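Shared Study Room Storage: Project Report
Demyd Vakulenko and Fredy Carhuamaca
Praddale, Room 19

Background

The study room is used by every section in the building, and the complaint we heard most was that there is no clear desk to sit down at. Food and drinks get left on the work surfaces and the drawers under them are not used for much. Our project was to find out what collects on the desks and to suggest a layout that keeps the tops free for work.

Method

We put a short survey on the Hara class page in August and got 71 replies. We also looked at the desks at midday and again in the late afternoon, and wrote down the kinds of items left out. We did not move anything while recording. The budget limit was 3000, and a full set of new cabinets from the Wickramasinghe catalog came to 3476, so we dropped that option early.

Findings

Most replies said people leave drinks at the back of the desk and snacks near the front or the side, where they are easy to reach. Our own notes agree with this. Papers and chargers were a smaller problem than we expected. Several people wrote that they did not know the drawers were for general use.

The gray desk with the drawers, with drink cans toward the back and a green snack bag lying on top: 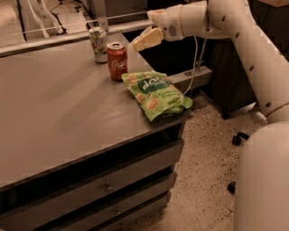
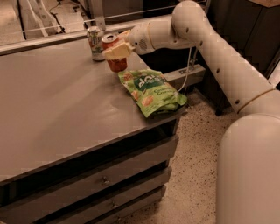

Proposed layout

Our plan keeps the existing desks. The top drawer would be labeled for snacks that are still sealed, and the second for cups and napkins. A narrow Poler shelf would go on the wall next to the door for open drinks. We also want a recycling bin for cans inside the room, as the closest one is at the end of the hall.

Limits

We only looked at one room, and the survey did not ask how often each person uses it. Fredy is measuring the wall by the door so we can order the shelf in the right length.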